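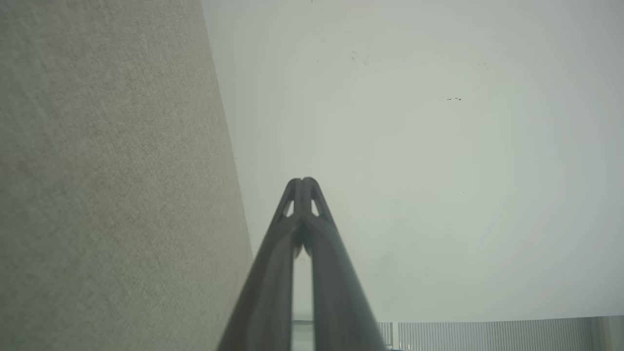

Fabric, Paint and Floor: Surfaces in a Small Sitting Room

A room finished in gray and white hides little. The fabric on an upholstered seat holds lint, the paint behind it records every contact, and a low-pile carpet shows the lanes where people walk. Clothes dropped on any of these surfaces make the upkeep slower, and the order in which the work is done matters more than the products used.

This feature deals with three finishes: woven upholstery in a pale gray or beige-gray, smooth off-white wall paint, and short-pile gray carpet. All three are common in rentals, waiting rooms and shared lounges. They are usually chosen for the same reason, which is that a replacement section can be bought without much trouble over matching.

Start with the clothing. Garments left on a cushion press fibers into the weave, and red cotton is a frequent offender when it is damp. Pick up each piece separately, shake it away from the seat and sort by color before folding. Red and white items belong in different stacks until both have been washed at least once. A folded piece can wait on the carpet for a few minutes if the floor has already been vacuumed.

Next comes the seat. Vacuum with an upholstery nozzle, moving with the weave and then across it. Margus Jõgi, who runs the test bench at Zamus, rates upholstery fabrics by rub count and puts the practical floor for a sitting room at 19 on the firm's own in-house scale. "Below that you get pilling on the front edge in the first year," he said. "The flat of the cushion lasts longer. The curve at the corner goes first."
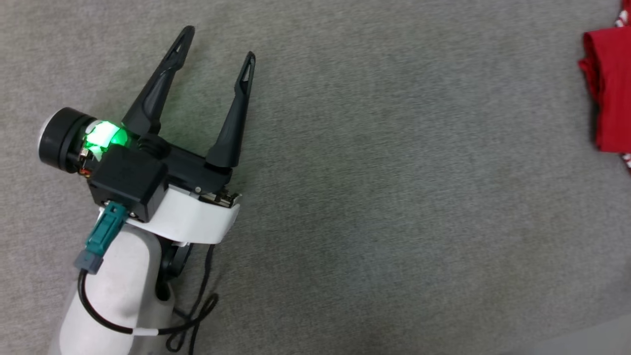 Remedios Padilla
Interiors Editor

Carpet of the low, dense type tolerates neglect better than upholstery does. Its mottled yarn is mixed so that small debris disappears between light and dark fibers, which also means that it can be dirty for weeks without looking so. Two slow passes with the vacuum remove more grit than several fast ones. Set the head low enough to draw on the pile but not so low that it drags.

Moisture is the usual cause of failure. Dimaculangan, a supplier of contract flooring, allows 8 hours of drying after wet extraction and asks that no furniture be moved back before then. In August, with windows open, that figure is generous. In a closed room it may be short. Cloth of any kind should stay off the floor in the meantime, red cloth above all.

Vacuum the floor after the seat and the wall, never before. Dust from both ends up on it.
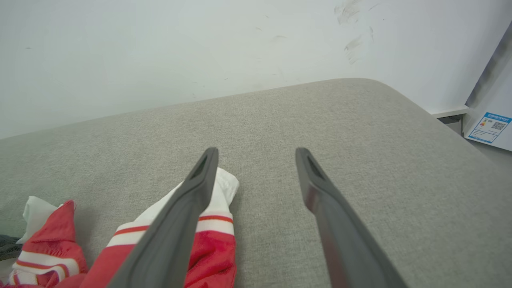

Remedios Padilla

Gray scuffs on off-white paint come in two types. Transferred material sits on top of the film and can be lifted with a damp white cloth and very little pressure. Burnishing is a change in the paint itself, and rubbing makes it worse. Test a patch no larger than a coin. If the mark does not lighten after a few strokes, stop and plan to repaint.

Dark specks are a separate matter. Brush them off dry first. Wetting loose dust turns it into a smear.

Leave a gap of 38 millimeters between the back of a seat and the wall. Felt pads such as those sold by Wirby help to hold it on a hard floor; on carpet, a batten fixed to the rear legs works better.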